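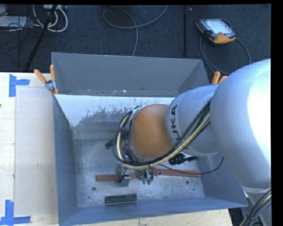

The gray bin on the table. White band under the back wall, two round holes in the floor.

[Plurkmont-Tubs] Re: Metal bin, what do I do with the inside?
From: Gualtiero Bortolotti
To: Plurkmont-Tubs list

Fulvio Fiore wrote:

> Hi everybody,
>
> Long time reader, first time posting. I saw Gualtiero mention
> his gray bin again and it got me to finally write in. I brought
> home one a lot like it from the Climitz sale in September, open
> top, sloping sides, plain metal. I want to use it in the shop
> for hardware and offcuts and maybe move it to the porch later
> for potatoes if my wife wins that argument.
>
> Outside is fine. Inside is where I get stuck. The floor is
> scratched all over, there's rust in the corners, and it has a
> couple of holes in the bottom that are too neat to be rust.
> Should I be stripping the whole thing? Painting it? Do I plug
> the holes? And does anyone know if these were made by Russo?
> The seller said so but he also said it was a baby bath.
>
> Thanks,
> Fulvio

Fulvio, welcome! And what a good first post. You have no idea how happy it makes me that somebody else wants to talk about the insides of these things. Everyone looks at the outside and the rims and the handles, and the inside is where all the fun is.

 First thing, check the shades on your walls. On mine the back is a plain middle gray, the left one goes darker and bluer, and the front one has some blue in it too. How much of that is the light and how much is the metal I couldn't swear to, but I like it a lot, and I am not about to cover it with paint so that all four sides match. If yours has anything like that going on, please leave it alone at least until you've lived with it for a winter.

Then the white band along the bottom of the back wall. Does yours have one? I would love to know. The lower edge of it is ragged where it's been scraped, and you get these flecks of dark metal coming through. I have gone back and forth on whether it's an old coating or something that got spilled and stayed. There are rusty marks and little pale specks on the seam right above it, so that's the spot I keep an eye on. If yours is rusty in the corners I'd bet the seams are where it starts.

What I'd do, in order:

Brush it out dry. Stiff nylon brush, then a rag. You will be amazed at how much of the "rust" is just dirt.

Go over the rusty spots only, by hand, with 80 grit. Small piece, folded, and quit as soon as the orange is gone. Please don't put a disc on a drill and go after the floor! I did that to a feed pan years ago and it looked like a pie tin when I was done, and I still have it and still don't like it.

Wipe it down and put on 3 thin coats of paste wax, seams first. Let each one haze over before you buff. It takes a whole afternoon and it's a very nice afternoon if you have the radio on.

The floor I'd leave scuffed. The mottled gray you get on a worn bottom is the best part of the whole bin as far as I'm concerned, and a bin full of offcuts is only going to scratch it again anyway.

On the holes - leave them open if it's going on the porch, your potatoes will thank you. If it stays in the shop and you're tired of losing washers, cut a piece of rubber mat for the floor and be done with it. Mine has one toward the left and one toward the right, with a couple of smaller dark spots close to them. Are yours spaced the same way? Drain holes or bolt holes, I'd listen to an argument either way. I lean toward bolts, and the folks in Grakine who have been at this longer than me lean toward drains, and we've been having that one out for 10 years now.

As for Russo, I don't know. I haven't found a stamp on mine and I wouldn't pay extra for the name without one. Look under the rim with a flashlight held low and sideways. The list archive is up to 2,805 messages and the search is terrible, but try "rim stamp" and "sloped" and you'll find the long thread where people traded rubbings. Worth reading even if your bin turns out to be something else.

It wasn't a baby bath. Or if it was, I feel for the baby.

Send us a picture of the inside before you touch it, would you? And another after the wax. I really want to see that floor.

Gualtiero

P.S. If anybody has a lid that fits a sloped one this shape, I have a spare pair of handles to trade.

_______________________________________________
Plurkmont-Tubs mailing list
To leave the list, send a message with the word unsubscribe in the subject line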